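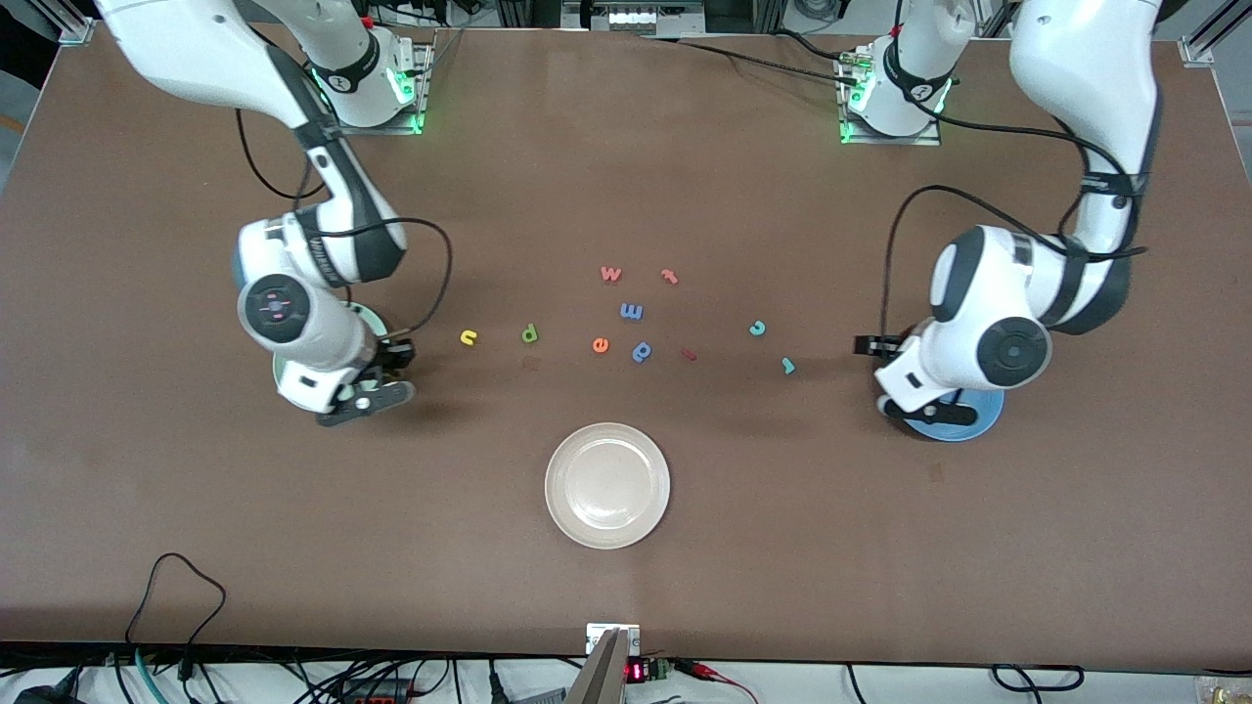 Letras de espuma: clasificación, limpieza y guardado

Boletín de la ludoteca Kamovero – julio de 2024
Sección de materiales

El inventario de letras sueltas se cerró con 2.768 piezas útiles sobre un total teórico de 3.000. La diferencia corresponde a piezas perdidas, piezas con mordeduras y una bolsa de mayúsculas que se retiró en diciembre por deformación. Las minúsculas de espuma son el grupo más numeroso y también el que más se mezcla, así que esta entrega se dedica a ellas.

Criterio de clasificación

Hasta ahora las letras se guardaban por color. El sistema resultaba rápido al recoger y lento al preparar una actividad: para montar una palabra había que abrir casi todas las cajas. Desde este mes se guardan por letra, sin atender al color. Cada caja Cludley lleva ocho compartimentos. Las vocales ocupan compartimento propio; las consonantes de uso escaso en castellano (k, w, x) comparten uno.

Los pares que dan problemas son los de siempre: b/q, d/p, n/u y, en algunos juegos, m/w. En una letra de espuma sin marca de base, el giro en el plano de la mesa basta para convertir una n en una u. Si además la pieza puede volcarse y es igual por las dos caras, b, d, p y q pasan a ser la misma forma. Por este motivo se ha añadido un punto de rotulador permanente en el borde inferior de las piezas afectadas. El punto va en el canto, donde el alumno no lo ve de frente y quien clasifica lo encuentra al tacto visual en un segundo. Las letras w y m sólo se marcan en los juegos en que el trazo central tiene la misma altura que los laterales; en los demás se distinguen sin ayuda.

Cantidad de piezas por mesa

Conviene sacar pocas letras. Con una docena o menos sobre el tablero, los niños del grupo de iniciación localizan la que se pide sin apartar las demás. Con el cubo entero volcado, la actividad pasa a ser de excavación. La preparación habitual es la siguiente:

1. Elegir la palabra y sacar sus letras.
2. Añadir tres o cuatro letras que no pertenezcan a ella.
3. Extenderlas en el centro del tablero, sin solapar y sin orientar.
4. Colocar un plato en el lado del niño, a unos centímetros del borde.

El plato sirve de destino. Un plato blanco y liso funciona mejor que una bandeja con dibujo, sobre todo con letras de varios colores, y delimita bien la zona donde la pieza se considera entregada. Para las parejas se usan además discos de color, uno por jugador, apoyados directamente sobre la mesa. No deben emplearse los discos con relieve de la serie Boreck: la espuma se engancha en la ranura y se desgarra por el trazo más fino, normalmente el travesaño de la t.

El tablero marrón grande da buen contraste con los tonos claros y con los azules. El naranja y el rojo asalmonado destacan algo menos con luz de tarde. Quien trabaje con niños de baja visión puede pedir el mantel gris mate, que se guarda enrollado junto a los puzles de suelo.

Limpieza

La espuma de celda cerrada admite agua tibia y jabón neutro. No admite alcohol en aplicaciones repetidas, ya que endurece la superficie y acaba por cuartearla. El procedimiento vigente:

– Lotes de 200 piezas como máximo, en bolsa de malla.
– Inmersión de 30 minutos, con un removido a la mitad.
– Aclarado doble y escurrido sin retorcer.
– Secado en horizontal sobre rejilla, a la sombra. Nunca sobre radiador.

Las piezas deben volver a la caja completamente secas. Una sola letra húmeda basta para que el compartimento entero huela mal a los pocos días. El tiempo de secado depende del grosor: las letras finas están listas de un día para otro; las gruesas de la marca Jalali retienen agua en los huecos interiores de la a, la e y la g, y necesitan una noche más.

Los platos y los discos se lavan aparte. Los discos que lleven adhesivo en el reverso se limpian sólo con paño.

Bajas y reposición

Se retira toda pieza con mordedura profunda, pérdida de material o grieta que llegue al canto. La decoloración por sí sola no es motivo de baja. Las letras retiradas no se tiran sueltas en la papelera de la sala – ya han vuelto a la mesa más de una vez – sino que se dejan en el sobre acolchado del armario de materiales, con la letra anotada fuera.

Para la reposición se comprarán juegos de un solo fabricante. Mezclar grosores complica las actividades de tacto: los niños aprenden a reconocer la pieza gruesa antes que la forma. Faltan, por orden de urgencia, la e, la a, la s y la r. Sobran w, como en cualquier juego pensado para el inglés. Las familias que tengan en casa juegos incompletos de minúsculas pueden entregarlos en el mostrador, a ser posible en una bolsa cerrada y sin imanes; las letras imantadas llevan inventario propio y se guardan en otra sala.

Las hojas de control nuevas están dentro de la tapa de cada caja. Se rellena una línea por préstamo, con la letra que falte escrita en minúscula y subrayada por la base.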